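Trodthorpe Trail Riding Area
Frequently Asked Questions

When are you open?
We are open every weekend from March until the end of November. The gate opens at 8 in the morning and all vehicles must be off the trails by 6 in the evening. In December, January and February the ground is too soft and we close the trails to let them rest.

Do I need to reserve?
For day riding, no. You come to the gate, you sign the waiver and you pay. For camping please reserve by phone, especially in the months of July and August, when the creek side sites are taken very early.

How big is the property?
The property has 1239 acres. Not all of this is open to vehicles. The part north of the Denamthorpe road is kept for horses and walkers, and we ask you to respect the signs there.

What kind of vehicles can I bring?
Dirt bikes, ATVs, side-by-sides and full size 4x4 are all welcome. Full size vehicles must stay on the trails with a blue marker. The trails with a yellow marker are narrow and a side-by-side of more than 64 inches will not pass between the trees. Please measure before you unload.

Is there a noise limit?
Yes, the limit is 98 decibels, measured at the gate. If your machine is louder we are sorry but you cannot ride that day. We have neighbors on two sides and we want to keep a good relation with them.

What safety equipment is required?
A helmet is required for every person on a bike or ATV, also for passengers. In a side-by-side or a 4x4 the seat belt must be closed whenever the vehicle is moving. Each full size vehicle needs a fire extinguisher and a tow point in the front and in the back.

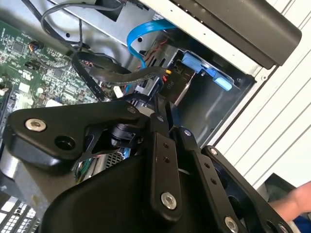 Children under 16 must ride together with an adult who has signed for them. The small loop behind the parking lot is reserved for beginners, and the speed there is walking speed.

Which trails are the most difficult?
The Yupanqui climb is the hardest one. It has loose rock and two tight turns, and we do not recommend it without a winch and a second vehicle. Jolden Hollow is also difficult after rain. If you are here for the first time, ask for Dinesh Thampi at the gate and he will mark an easier route on your map.

What happens if I get stuck?
Call the number printed on your map. Khải Lý drives the recovery truck. Recovery costs 100 dollars on the blue trails and 190 dollars on Yupanqui, and it is paid before you leave. Please do not tie a strap to a living tree without a tree saver.

Can I bring my dog?
Yes, on a leash in the camping and the parking lot. Dogs may not run behind vehicles.

Do you sell fuel?
No. The nearest gas station is in Denamthorpe and it closes at 9 in the evening.

Can I get my money back if it rains?
We do not refund for rain. If we close the trails ourselves before noon, you will receive a pass for another day in the same season.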